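Vinholm Label Printer 464
Section 3: Choosing a Place, Loading Labels and First Print

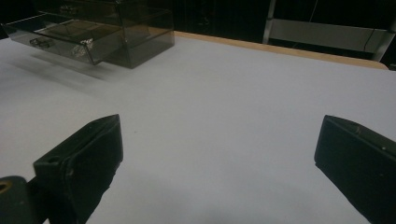
Before you load labels, decide where the printer will stand. It needs a flat, level surface that does not shake, with a grounded outlet close enough that the power cord is not stretched. A smooth tabletop such as this white one works well, and the clear drawer organizer at the back is a good size of thing to keep spare rolls and the cleaning pen near the work area. Leave enough open table in front of the printer for finished labels to come out without folding back into the slot.

Note: If you bought the Kellham stand, put it together first. The stand has its own sheet, packed with the screws.

3.1 Connecting the power

1. Make sure the power switch on the back is set to O.
2. Push the round plug of the adapter into the socket marked DC IN until it stops.
3. Plug the adapter into the wall outlet.
4. Set the switch to I. The front light blinks orange, then stays orange. Orange means the printer is on and has no labels.

Caution: Use only the adapter supplied with the printer. Other adapters may fit the socket but can damage the print head.

3.2 Loading a roll

The printer takes direct thermal labels on rolls, wound with the printable side facing out. It does not use ink or ribbon. Fanfold labels can also be used — see Section 5.

1. Press both side latches and lift the cover until it stays up by itself.
2. Remove the foam block from under the print head. Keep it in case you need to ship the printer.
3. Slide the two roll holders apart.
4. Set the roll between the holders so that labels feed from the top of the roll toward the front.
5. Let the holders close on the roll. It should turn freely but not move from side to side.
6. Pull the end of the roll forward, under both guides, until 2 inches stick out of the front slot.
7. Close the cover and press down on both sides until each latch clicks.
8. Press FEED once. The printer moves the labels forward, measures the gap and stops at the start of the next label. The light turns green.

If the light turns red, open the cover and check that the labels are under both guides. Most loading errors come from a roll put in backward.

Caution: The print head gets hot during long jobs. Do not touch it when changing a roll. Let it cool with the cover open for a few minutes first.

3.3 Printing the test label

Do this before connecting the printer to a computer. If the test label is good, any later problem is in the cable, the driver or the page settings.

1. With the light green, hold FEED until the light blinks, then let go.
2. Wait for the test label to come out.
3. Tear it off by pulling up and toward one side against the cutter edge.

The test label shows the firmware version, a block of solid black and a row of thin lines. The block should be even from edge to edge. A white streak running the length of the label means there is dust on the print head. Clean it as described in Section 9.

3.4 Setting the darkness

Darkness is set at 3 when the printer leaves the factory. Raise it if bar codes look gray. Lower it if thin lines run together or the labels curl.

1. Press and hold MODE until the light turns blue.
2. Press FEED to go up one step. After the highest step, 9, the setting goes back to the lowest.
3. Press MODE once to save.
4. Print another test label and compare it with the first.

High darkness settings slow the printer down and wear the print head faster. Use the lowest setting that your scanner reads every time.

3.5 Storing labels

Thermal labels darken with heat and fade in strong light. Keep unused rolls in a closed drawer or in their original bag, away from heaters and windows. Do not store them against soft vinyl covers or next to solvents, as both can mark the coating. Stand rolls on end — rolls left on their side under a load go flat and feed unevenly.

Go on to Section 4 to install the driver.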